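# Pundine: a data card for folding the laundry that matters least

Version 14. Earlier versions exist and are best left alone.
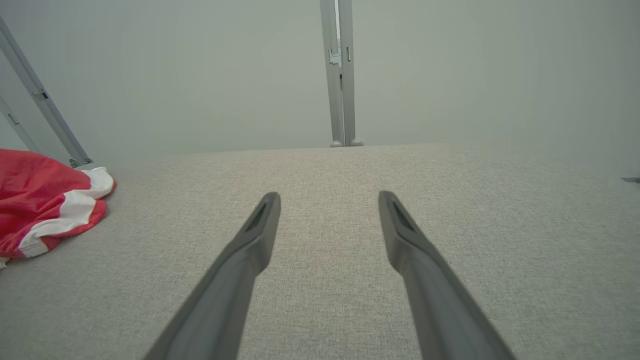 Pundine is a set of notes and labels on the folding of small household cloths: dish towels, napkins, bandanas, the squares that come free with glasses and get used for everything except glasses. It grew out of a spreadsheet I kept in the laundry room, which grew out of an argument over whether a dish towel is folded in thirds or in quarters. The argument is still open. The spreadsheet has 104 rows.

## What you get

- `cloths.csv`: one row per cloth, with size, weave, color, age if known, and a column called `attitude` that I will explain below
- `folds.csv`: one row per fold attempt, with the fold used and how it came out
- `starts/`: photos of cloths before folding
- `glossary.md`: the words I use, including a few I made up when the real ones weren't handy

There is no `ends/` folder. Finished folds all look like rectangles, and I ran out of interest in rectangles early on.

## The cloths

All 104 came from one house. There is no attempt at balance. Kitchen towels are heavily represented, cloth napkins less so, and handkerchiefs only because a drawer turned up with a stack of them, ironed, from an era when somebody ironed handkerchiefs.

Red and white is the most common color pairing by a wide margin. I don't remember deciding to become a red and white household, but this is what happens if you buy kitchen linens in December. If your own drawer runs to blue, expect your mileage to differ in ways I can't help you with.

Materials are mostly cotton, some linen, some microfiber. Microfiber cloths are flagged `mf` and I would suggest dropping them for anything serious. They cling to themselves and to each other, and one of them picked up a dried leaf that has its own row by mistake (row 22, please ignore).

## The attitude column

Every cloth gets one of these values:

`flat`: lies down when asked.

`springy`: lies down, then reconsiders. Mostly linen.

`crumpled`: you can't yet tell where the corners are. A cloth may leave this category with effort.

`bias`: was cut crooked or washed crooked and will never be square again. Fold it first and put it at the bottom.

`leaf`: see row 22.

These are judgment calls. I labeled everything twice, several weeks apart, and disagreed with myself on 10 cloths, nearly all of them along the border between `springy` and `bias`. Where the two passes disagree, both values are kept, separated by a slash. Parsing the slash is your problem.

## The folds

Four folds are recorded.

**Thirds.** Long edges in, then over, then in half. Looks good on an oven door. Hides stains in the middle panel.

**Quarters.** Half, half again. Fast. Produces a stack that leans.

**Csizmadia.** Named after the box the ironed handkerchiefs were stored in. Corners to the center, then in half, then tucked. It makes a tight little packet that will survive being thrown across a room. Too thick for anything with a waffle weave.

**Heap.** Included for completeness and because it is the control. It stores more cloths per drawer than any of the others, a result I have chosen not to dwell on.

The `result` field in `folds.csv` is either `ok`, `redo`, or `drawer`. The last means I closed the drawer on it and moved on. You can treat `drawer` as `ok` if you are an optimist.

## How to start a fold

People write to me about the folding, but nearly all the trouble is in the first few seconds. Notes from the glossary, moved up here by popular request (two requests):

1. Work on something with a bit of grip. Polished tabletops let a cloth skate. Upholstery is fine if it's firm.
2. Find one corner. Any corner. Do not look for the best corner.
3. Lift it and let the rest hang. A second corner will generally show itself.
4. Lay the edge between the two corners down first, then let the rest follow.
5. Smooth outward with the side of your hand.

If step 3 gives you a loop or a sleeve, you may be holding a garment, and this data set has nothing to offer you.

## Loading

The files are plain CSV with commas. One description contains a comma inside quotes ("faded, possibly a pillowcase"), and that row has broken every tool I've tried at least once. The Uven converter handles it and turns the sizes into centimeters, whether or not you wanted that. Run it on a copy.

Photo names match the `cloth_id` column. Fourteen cloths have no photo. They were in use at the time, and one had a roast chicken on it.

## Known problems

- Sizes were measured with a sewing tape that has since been found to be stretched. All sizes are therefore a little small, but consistently so.
- Cloths shrink. Nothing was remeasured.
- `age` is blank for most rows. "Older than the dishwasher" was rejected by the validator.
- Towels sold as a pair have been entered as two cloths, even when they are plainly never coming apart.
- The word `tea towel` appears in some early rows. It means dish towel.

## Fine uses and less fine ones

Fine: sorting out your own drawer, teaching a class on simple labels, settling a small domestic dispute (though see the first paragraph for how that goes). Less fine: fitted sheets. I have had mail about fitted sheets. Nothing in Pundine applies to fitted sheets.

## License

Use it, change it, pass it along. If you publish something with it, a link back would be nice. If you sell towels with it, I'd like a towel.

Filed under: Home & Household > Linens > Data, Small

**Comments (4)**

**hidetti** 
Thirds. I can't believe this is being treated as an open question.

**quiltbarn** 
Tried the Csizmadia on my napkins and now they won't lie flat on the table. Is there an undo? My guests think they're being served origami.

**mothproof_22** 
Row 22 crashed my import. Then I read the card. Could you maybe just delete the leaf?

**hidetti** 
Leave the leaf in. Fix the comma.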